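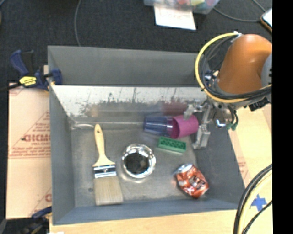 Station inspection before remote-control teaching, bin picking cell, Jindutik line. This checklist is filled in by the operator at the start of every teaching shift and again after any change of gripper, cable or bin. The arm is driven by an operator at the leader controls, and the recorded motion is what the robot is later trained on, so a fault in the cell ends up in the data as well as in the incident log. Particular attention goes to two points on this station: the cable loop, which leaves the top of the orange arm in a wide arc and comes back underneath it, and the bar clamps at the left side of the bin. Both are covered in sections 2 and 3.

Site: Grotby, teaching room 2
Period covered: July
Inspected by: Nevzat Tokgöz
Procedure: Lazăr cell procedure, current issue
Episodes on record at time of inspection: 3,878

Marks used: OK, OK with comment, FIX (work may continue, repair within the shift), STOP (no powered motion until cleared).

Section 1. Before power

1.1 Emergency stop at operator seat within reach of the left hand, seated. OK.

1.2 Second emergency stop at cell side, released and reset once as a test. OK.

1.3 No person, tool or loose clothing inside the marked reach of the arm. OK.

1.4 Floor behind the station checked for cables crossing the walkway. OK with comment.
Comment: Thin gray cables run on the carpet behind the bin. They are outside the walkway but have no cover. Cover strip requested from Produrico. Until it is fitted, enter from the operator side only.

1.5 Operator seat locked, leader arm table does not rock. OK.

Section 2. Bin and work surface

2.1 Bin clamped. Push each wall by hand at rim height. No movement allowed. OK.

2.2 Clamp handles pointing away from the arm path. OK with comment.
Comment: The handle of the upper left clamp rises above the rim. Operators who come in low from the left to reach the far corner have to lift first. Added to the briefing sheet. Do not rotate the clamp to make room, as the jaw then sits on the sloped part of the wall.

2.3 Bin walls free of sharp edges and lifted metal. OK with comment.
Comment: Inner rear wall is scuffed and worn along the middle. Run a gloved finger over it weekly. No burrs found.

2.4 Tape mark on the work surface present and flat. OK.
Comment: Blue cross, right side. Replace like for like if it lifts. Do not move it by eye; use the setup gauge.

2.5 Cardboard at the bin side lies flat and does not slide when pushed. OK.

Section 3. Arm, cables and gripper

3.1 Shell and joint covers seated, no cracks. OK.

3.2 Cable loop holds its shape through the full wrist range. Drive the wrist slowly from one limit to the other and watch the loop, not the gripper. OK with comment.
Comment: Loop clears the rim in all normal picks. At the lowest pick point in the left front corner the outer yellow cable passes closer to the wall than I would like. Measured gap meets the procedure. Check again after any retie.

3.3 Fastening at top of loop tight. FIX.
Comment: Could be turned by hand. Replaced during the shift and rechecked after 200 cycles. Closed.

3.4 Tubes and green connectors at the gripper: pull each one lightly. OK.

3.5 Finger pads secure, no play at the finger mounts. OK.

3.6 Gripper closes on command and opens on loss of the operator signal. STOP at first test, cleared at second.
Comment: On the first test the gripper stayed closed when the enable pedal was released. Cause was a setting carried over from another cell. Setting corrected, test repeated five times with the correct result. The Lazăr procedure did not list this setting under changeover. It does now.

3.7 Force limit read from the controller screen, compared with the station card. OK.

Section 4. Objects to be picked

4.1 Set matches the object card for the session. OK.

4.2 Objects fit for handling. OK with comment.
Comment: The crushed soda can is a permitted item but must be checked for torn edges before each session, by sight first and then with gloves on. Remove it if there is any split in the body. Cups are rejected at the first crack. The metal bowl may stay in the set, but see 4.4.

4.3 No glass, no sealed containers, no liquids. OK.

4.4 Reflections noted. OK with comment.
Comment: Shiny bowl and bright upper part of the rear wall both return light to the operator's view. Two operators misjudged height over the bowl last month. Instruction: stop above the rim, confirm on the second view, then go down.

4.5 Objects rearranged by hand only with the arm parked and enable released. OK.
Comment: One breach logged at episode 514. Operator spoken to. The reset person now says "hands in" and "hands out" aloud and the driver answers each time.

Section 5. Remote control

5.1 Delay between leader and follower arm checked. OK.

5.2 Leader and follower poses matched before engaging. OK.
Comment: If they do not match, the follower will jump. Never engage with a finger over a cup or inside the bin.

5.3 Speed limit set to teaching value. OK.

5.4 Driver rest break taken at the set interval. OK with comment.
Comment: Contacts with the wall go up late in the session. Of the 370 episodes reviewed, most wall contacts fell in the last part of a driver's turn. Turn length shortened by ten minutes from this inspection on.

5.5 Failed picks kept and labeled, not deleted. OK.
Comment: Wall contact, dropped object and emergency stop each have their own label. "Other" needs a written note.

Open items

Cable cover strip, item 1.4. Owner: Produrico. Open.
Recheck of loop gap in left front corner, item 3.2. Owner: N. Tokgöz. Due at next gripper change.
Setup gauge to be stored at the station, item 2.4. Owner: day shift lead. Open.

Station released for teaching at 10:40 with the comments listed.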